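In Defense of the Plain Brown Envelope

My aunt, Shirley Robichaud, kept her used envelopes in the drawer under the telephone, and when I was small I thought every family did. Gas bill envelopes, birthday card envelopes, the big brown ones that came from the school. She would slide a butter knife under the flap so as not to tear it, take out whatever was inside, and smooth the envelope down with the side of her hand before she even looked at the letter. The letter could wait. The envelope went in the drawer.

I've been thinking about that drawer all January, partly because I am supposed to be clearing out my own desk and partly because I've reached the age where I open my mouth and she comes out of it.

What I'd like to argue, and I know it's a small thing to argue about, is that we ought to go back to plain kraft paper envelopes for nearly everything we hand to each other. I mean receipts, seeds, keys, the photographs you keep promising your sister, the five dollars you owe somebody at work. Brown paper does all of it. It folds where you fold it and it remembers, so that you can open one up, push the flap back, and find the creases still waiting to be closed again. A plastic mailer has no such manners. You tear into it and from then on it is garbage.

My friend Gobnait Corrigan disagrees with me, and she's had plenty of practice. She says brown paper gets crumpled if you so much as lean on it, and that a crumpled envelope makes it look as though you didn't care what was inside. I grant her the first part. Kraft paper does crumple, and once it has gone up into a little tent no amount of pressing will get it perfectly flat. But I've never once received a wrinkled envelope with somebody's handwriting on it and thought less of the person. I have thought, oh good, they got around to it!

And then there is the note. I feel strongly about the note. Whatever you're sending, put a piece of paper in with it, and let it be lined paper off a pad if that's what you have, because the fancy card is the one you'll never sit down to write. Two lines is plenty. "Found these in the shed, thought of you" is a fine letter. Lucie MacPherson sent me a set of curtain hooks last winter with a note that said only "I counted wrong," and it has been stuck to my refrigerator ever since, long after the hooks went up.

It does take some table, I'll say that. You want room to lay everything out, open the envelope properly, and fold the page to fit before you start stuffing. People who do it on their knee in front of the television end up with the flap glued to the wrong side (I speak from experience, and from the evening I sealed my own grocery list into my cousin's birthday card).

My own drawer is up to nine envelopes now. I meant to throw out the worst of them, the soft ones with the corners gone, but I smoothed them down and put them back.
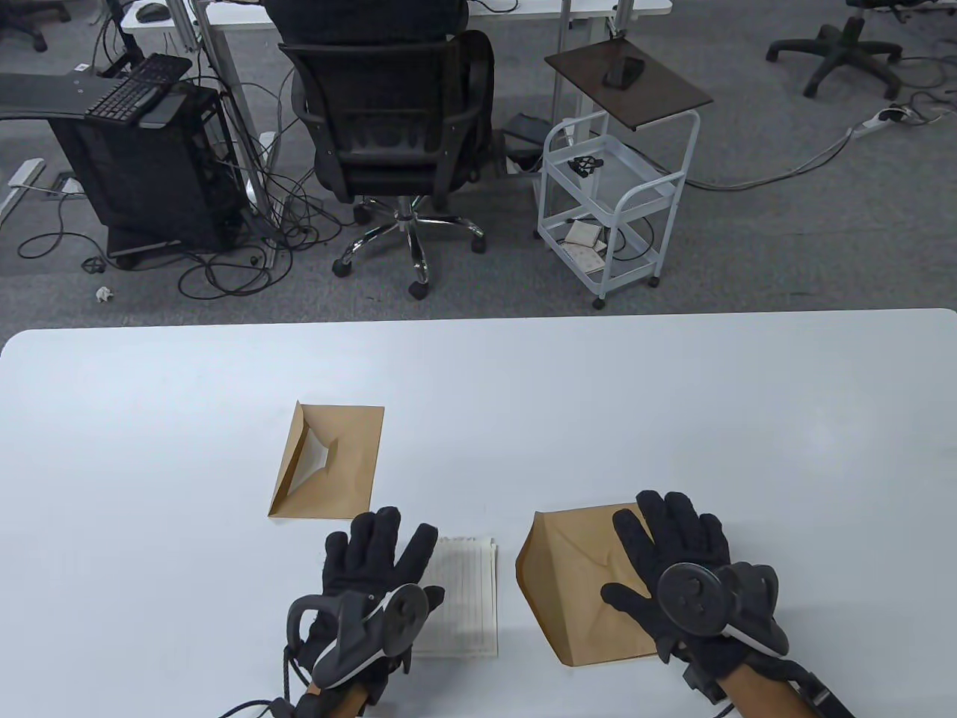
By Francine Pelletier

Francine Pelletier writes about household habits and the mail. She still owes Gobnait a packet of bean seeds.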